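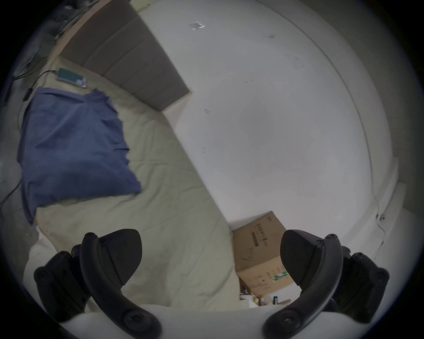 Liste | Archiv | nach Thread | nach Datum | Abmelden

Betreff: Re: Auswertung Haushaltsbefragung Moorrand, Stand und offene Punkte
Von: Janka Koubek
Datum: Mittwoch, 17. September 2025

Hallo alle,

nur schnell zwischen zwei Terminen, sorry für die Stichworte. Antworten auf Vlasta unten im Text, den Rest hab ich gekürzt.

Vlasta Krajčí schrieb:
> Der Rücklauf aus Roltov und Halás ist jetzt komplett erfasst. Von 4.000
> verschickten Bögen sind 805 zurückgekommen, davon 80 ohne Angabe zur
> Flächennutzung. Ich würde die 80 trotzdem drinlassen, bei den Fragen zur
> Wiedervernässung haben fast alle etwas angekreuzt.

Drinlassen, ja. Aber bitte mit eigener Kennung, nicht als leere Zelle. Beim letzten Mal hat das Skript die leeren Zellen als "keine Nutzung" gelesen und wir hatten plötzlich lauter Leute ohne Wiese, die sich über den Mähtermin beschweren. Hat mich zwei Tage gekostet.

> Frage 14 (Wem gehört das Moor "gefühlt"?) wurde sehr unterschiedlich
> verstanden. Manche haben den Grundbucheintrag abgeschrieben, andere
> einen halben Roman auf die Rückseite. Sollen wir die Freitexte
> überhaupt kodieren oder nur als Zitate verwenden?

Unbedingt kodieren. Die Rückseiten sind für mich das Beste am ganzen Bogen. Vorschlag: Olga und ich nehmen unabhängig voneinander die ersten Texte aus Halás, vergleichen, dann erst Codebuch festzurren. Bitte nicht mit den Kategorien aus dem Antrag anfangen, die passen hinten und vorne nicht. "Ästhetischer Wert" hat kein Mensch geschrieben, aber ständig kommt der Torfstich vor und wer da mit wem verwandt war. Das ist Bindung an einen Ort über Arbeit und Familie, das müssen wir irgendwie abbilden. Relationale Werte von mir aus, wenn Marcelle den Begriff im Artikel haben will.

> Die Gemeinde Roltov möchte vorab die Ergebnisse zur Akzeptanz der neuen
> Wehre. Termin wäre im Oktober. Können wir das zusagen?

Nein, bzw. nur mündlich und nur Häufigkeiten. Keine Tabellen nach Ortsteil! Im unteren Ortsteil sind es so wenige Haushalte, dass jeder sofort weiß wer was angekreuzt hat. Das haben wir den Leuten im Anschreiben auch so versprochen. Dagmar hat den Draht zur Gemeinde, vielleicht kann sie das freundlich rüberbringen — ich bin da gerade nicht die Richtige, nach der Sitzung im April.

> Außerdem fehlt mir noch die Liste mit den Flurstücken im Pufferstreifen.
> Liegt die bei Udness oder bei uns?

Liegt bei Udness. Die haben mir eine Version geschickt mit 3.512 Flurstücken, aber da sind die Wege mit drin und die Gräben teilweise doppelt. Ich hab nachgefragt, bisher nur die automatische Antwort. Wer dort jemanden kennt der ans Telefon geht, bitte melden. Bis dahin nichts verschneiden, sonst müssen wir alles noch mal machen.

Noch ein paar Sachen, die nicht in Vlastas Mail standen:

Die Interviews mit den Pächtern. Sieben sind transkribiert, bei zweien ist der Ton schlecht (Traktor, Hund). Marcelle, könntest du über das Gespräch mit dem älteren Pächter aus Halás drüberhören? Er wechselt dauernd in den Dialekt und ich bin mir bei den Flurnamen nicht sicher. Minute 20 bis 35 reicht.

Juveo: der Kartenteil läuft wieder, aber die eingezeichneten Lieblingsorte werden beim Export um ein Stück nach Osten verschoben. Vermutlich falsches Bezugssystem. Wer schon exportiert hat, bitte wegwerfen und nach dem Update neu ziehen. Die Rohdaten sind ok.

Workshop mit den Landwirten und dem Wasserverband: ich würde die beiden Gruppen am Vormittag getrennt lassen und erst nach dem Essen zusammenholen. Letztes Jahr haben drei Leute geredet und der Rest hat in die Suppe geschaut. Olga fände ein gemeinsames Kartenspiel am Anfang gut, also das mit den Wasserständen. Können wir machen, dann aber kürzer als eine Stunde. Meinugen?

Artikelentwurf: Einleitung steht, Methodenteil halb. Der Absatz zu Eingriffsrecht und freiwilligen Vereinbarungen ist noch von mir und ziemlich wirr, den bitte nicht zitieren und am besten gar nicht lesen. Dagmar Michalík und Olga Carrilho haben Schreibrechte, Marcelle Le Goff müsste sie jetzt auch haben. Falls nicht, kurz schreiben.

Und bitte die Reisekosten für Roltov diesmal einzeln einreichen, nicht gesammelt über mich. Das Formular ist das alte, auch wenn auf der Seite was anderes steht.

Muss los, bin ab Freitag wieder normal erreichbar. Bei dringendem lieber anrufen als mailen.

Gruß
Janka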